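Communiqué de presse — février

Sundale ouvre aux ateliers de taille moyenne son programme d'équipement en cellules à deux bras

Sundale, spécialiste du conditionnement de petites pièces, annonce l'ouverture à ses partenaires et sous-traitants de son programme d'achat groupé de cellules robotisées de table. Pensé d'abord pour ses propres besoins, ce programme couvre l'ensemble de la démarche d'investissement, depuis la première estimation budgétaire jusqu'au renouvellement des pièces d'usure, et il s'adresse en priorité aux ateliers qui n'ont jamais acheté de robot et qui, bien souvent, ne savent pas par quel bout prendre la question.

C'est une décision que nous avons mûrie longuement, et que nous sommes très heureux de pouvoir enfin partager. Quand nous avons commencé à préparer notre propre plan d'équipement, nous avons reçu des devis si différents les uns des autres — certains comprenaient la formation, d'autres ne mentionnaient même pas les câbles — qu'il nous a fallu plusieurs mois pour les rendre comparables. Ce travail de patience, mené avec l'intégrateur Enari et le bureau d'études Tomaszewski, a donné naissance à une grille de chiffrage que nous mettons aujourd'hui à la disposition de tous les participants.

« Le prix du bras, tout le monde le demande en premier, et je le comprends très bien, j'ai fait pareil ! » raconte Béla Szekeres, directeur des investissements de Sundale. « Mais une fois qu'on a ajouté le châssis, les préhenseurs, les plateaux, les heures de réglage et tout ce qu'il faut garder en réserve dans l'armoire, on regarde son budget d'un autre œil. Nous voulions que nos partenaires puissent voir cette somme complète dès le premier rendez-vous, tranquillement, avec un café. »

La grille comporte 180 lignes de dépenses, réparties entre l'achat, l'installation, la formation des équipes et l'entretien. Chaque participant la remplit avec un conseiller, en partant de ses pièces, de ses volumes et de la surface dont il dispose, puis choisit entre l'achat comptant et un paiement échelonné sur quatre ans.

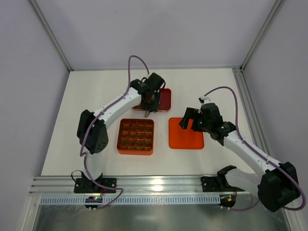
Le choix d'un format compact répond à une demande que nos partenaires nous ont souvent adressée. Un atelier qui manipule de petits éléments n'a pas toujours la place, ni l'envie, de réorganiser toute une ligne pour accueillir un équipement neuf, et il préfère de loin commencer par un seul poste, apprendre à s'en servir, puis revenir vers nous l'année suivante avec des questions plus précises. Le programme prévoit donc des commandes par étapes, sans engagement sur les cellules suivantes, et le tarif obtenu pour la première reste acquis pendant toute la durée du contrat.

Les plateaux et les accessoires font l'objet d'un chapitre distinct. Nous insistons beaucoup sur ce point auprès des acheteurs, car ces éléments changent avec les références produites, et leur coût revient chaque année alors que celui des bras se règle une bonne fois. La société Zotow, qui assurera la fourniture des pièces de rechange, s'est engagée sur un catalogue de 571 références et sur des prix fixes pendant vingt-quatre mois.

« J'ai passé beaucoup de temps dans les ateliers à écouter les gens qui allaient travailler à côté de ces cellules, et ce sont eux qui m'ont fait ajouter les lignes les plus utiles », confie Felicja Ostrowski, responsable du programme. « Le temps qu'il faut pour changer de série, par exemple, ou la personne qu'il faut former en double pour les congés. Un bon budget, pour moi, commence par ces conversations-là. »

Une enveloppe de 484 heures d'accompagnement est réservée à la première promotion d'ateliers. Elle couvre les visites sur site, la relecture des devis et la préparation des dossiers de financement. Les heures seront attribuées dans l'ordre d'arrivée des dossiers complets, et nous invitons chaleureusement les entreprises intéressées à nous écrire même si leur projet n'en est encore qu'au stade de l'idée griffonnée sur un coin de carnet.

Les dossiers de candidature peuvent être demandés dès maintenant auprès du service des partenariats de Sundale, à l'attention de Felicja Ostrowski. Une réunion d'information en ligne, ouverte à tous, se tiendra en mars à 14 h 30 ; le lien de connexion sera envoyé avec le dossier.

Contact presse : Sundale, service de la communication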